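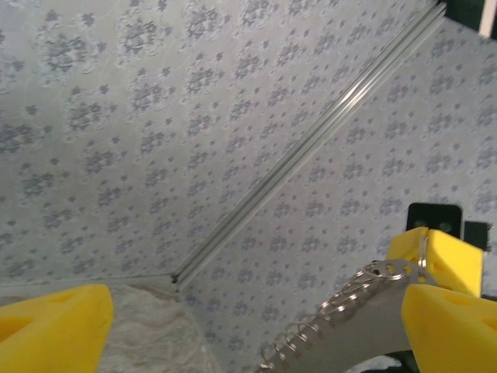

Small gray-blue flowers and rosettes on pale gray paper, where two walls meet.

Small flower wallpaper is coming back, shops in Cirness say

CIRNESS, May 10, 2022. The small flower wallpaper which many people know from the bedroom of their grandmother is selling again. The Hubáček shop on the main street sold 500 rolls of it since the winter, and the owner has ordered more for August.

"For years the customers asked me only for white paint," said Štěpánka Holub, who has managed the shop since her uncle retired. "Now they come with a phone and show me little flowers. First I thought it is for a theater play."

The most popular papers have a pale ground and a small print in one or two colors. Gray and blue go the best. A roll of the cheaper kind costs 34 euros. The heavier paper from Hedico costs around 90, and it must be ordered two weeks before.
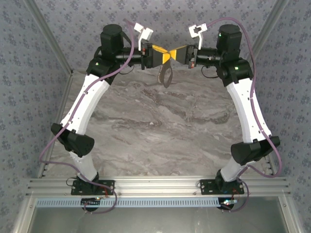
Paper hangers in the town have also more work, but they are not always happy about the small prints. Igor Zelenák has hung wallpaper for most of his life and he advises people to look at a sample from the other side of the room before they buy. Small flowers become one soft color when you step back, he said, and some customers are then disappointed. For them he suggests a border or one painted door in a strong contrast. Yellow with black, as on the strap-like object held up between the two arms in the photo, can be seen from any distance, although he would not put it in a bedroom. The other problem is the corner. Old houses in Cirness rarely have straight walls, and rows of flowers show every mistake.

Zelenák cuts the strip a little wider than the corner needs and starts a new one on the second wall with a plumb line. It takes more paper, and he tells people to buy one extra roll from the same batch.

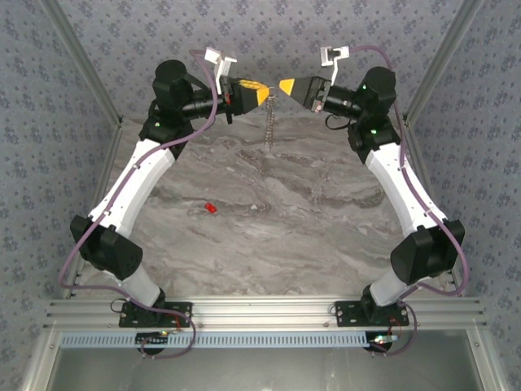
The batch number is printed on the label, and two batches can differ in color even if the pattern is the same. Holub takes back unopened rolls within one month, so she also recommends to buy more than is needed.

Not everybody believes that the fashion will stay. Flurina Wallner, who rents out apartments in the Lirovley quarter, papered one hallway last year and left the other rooms white. "The tenants like it, but the next tenants maybe will not," she said.

The Hubáček shop will hold a free evening course on hanging wallpaper in August. Places can be reserved at the counter.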